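Home » Trip Notes » A Morning at the Alberg Paper Mill Open Day

A Morning at the Alberg Paper Mill Open Day

Posted 2024-08-15 by Pylyp Demchenko

The Alberg mill opens to the public twice a year, once in summer and once in December. I had missed the last two, so this time I signed up early and took the first bus out from Birkotton. The ride costs 3 dollars and lets you off across the road from the gate.

Visitors go around in groups of 10. Ours was led by a retired machine operator named Bilyk, who worked the night shift for 26 years and still knows most of the crew. He gave us earplugs and told us to stay inside the yellow lines.

We started in the pulp hall. Alberg buys most of its fiber as baled scrap from box plants, and the bales go up a conveyor into a tank that works like a very large blender. Staples and tape get pulled out at the bottom. The smell is like wet cardboard and it stays in your clothes.

After that came the paper machine, which is the main reason to go. You walk beside it on a raised platform, from the wet end to the dry end. Bilyk had to shout most of his talk, and I missed a good part of what he said about the felts.

There was a break halfway through, in the office building. I used it to read the old order books they had put out. One page listed 867 reams of ledger paper for a shipping office in Rirnier, written in very neat brown ink.

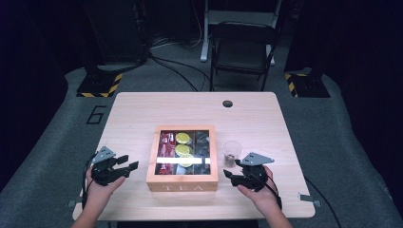 The second half covered cutting and packing. The rolls are slit to width, wrapped, and moved to the warehouse by forklift. One cutter was down for a blade change, so we got a closer look at it than the group ahead of us did.

The test lab was last. A technician tore strips of paper on a small machine and read off the numbers, then let two kids in our group try it.

Sign up through the mill office. Wear closed shoes or they will turn you away at the gate. The return bus leaves from the same stop, on the mill side of the road.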